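Manual de Toprak, planificador para celdas de dos brazos
Sección 4. Puesta en marcha del entorno simulado
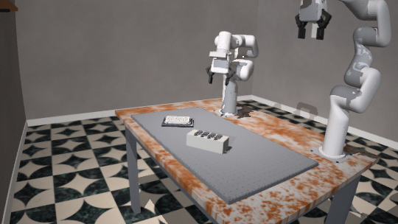
Antes de empezar, dos advertencias de carácter general. La primera: Toprak no mueve nada hasta que se lo pidan por escrito, de modo que los sustos de esta sección son todos imputables al teclado. La segunda: el simulador perdona y el hardware no. Conviene coger los malos hábitos aquí y perderlos antes de la sección 7.

4.1 Cargar la escena

1. Abra una terminal en la carpeta del proyecto y ejecute toprak escena cargar urcombe_mesa. Urcombe es la escena de referencia: dos brazos, una placa perforada, una bandeja baja y un bloque con cuatro botones en fila.
2. Espere a que la consola muestre «escena lista». El silencio anterior a ese mensaje es normal.
3. Compruebe que aparecen los dos brazos en el árbol de objetos, con los nombres brazo_fondo y brazo_derecho. Si solo aparece uno, el fichero de configuración tiene una tabulación donde debería haber espacios. Siempre es eso.

Nota. El suelo de baldosas y el tablero veteado son texturas aleatorias del módulo Fillevham, que las cambia en cada semilla para que la percepción no se encariñe con ningún decorado. Con la semilla 341 se obtienen las de esta sección. No se admiten reclamaciones de gusto.

4.2 Calibrar la percepción

4. Ejecute toprak percepcion calibrar --semilla 341.
5. Abra la vista de segmentación. La bandeja y el bloque deben tener etiquetas distintas. Si comparten etiqueta, suba el umbral de separación a 32 y repita el paso 4.
6. Active la detección de botones. Cada botón recibe un marco de referencia propio, numerado desde cero. Quien prefiera numerar desde uno puede hacerlo en su casa.

Precaución. No calibre con una pinza entre la cámara virtual y el bloque. El detector no avisa: se inventa el botón que le falta y lo coloca donde le parece, con una confianza altísima.

4.3 Planificar el primer movimiento

7. Seleccione brazo_fondo y pulse «Reposo». El otro brazo conserva su postura, también en el plan.
8. Defina como objetivo el botón 2, con la pinza cerrada y la aproximación vertical.
9. Pulse «Planificar». El límite por defecto es de 164 iteraciones. Si se agota, Toprak devuelve el error 151, «objetivo razonable, camino no encontrado», frase redactada por Evaristo Chávez un viernes por la tarde y que ya nadie se atreve a tocar.
10. Revise la trayectoria en modo fantasma antes de ejecutarla. Fíjese en el codo: la pinza suele portarse bien, y las colisiones llegan casi siempre por detrás.
11. Pulse «Ejecutar». Mantenga el cursor cerca de «Parar», aunque sea por educar la mano.

Precaución. La comprobación de colisiones entre brazos viene desactivada en las instalaciones migradas desde Dusstead. Actívela en Ajustes > Planificador > Colisiones mutuas. Sin ella, un brazo atraviesa al otro con toda elegancia y el registro lo anota como éxito.

4.4 Guardar la sesión

12. Ejecute toprak sesion guardar con un nombre que signifique algo. «prueba», «prueba2» y «prueba_buena» ya existen en todos los servidores conocidos.
13. Anote la semilla en el cuaderno de la sesión. El fichero guarda posturas, objetivos y umbrales, pero no la semilla. Está previsto corregirlo en la versión de agosto.

Para repetir el ejercicio con brazo_derecho, vuelva al paso 7 y cambie la selección. Los valores de calibración siguen siendo válidos mientras no se recargue la escena.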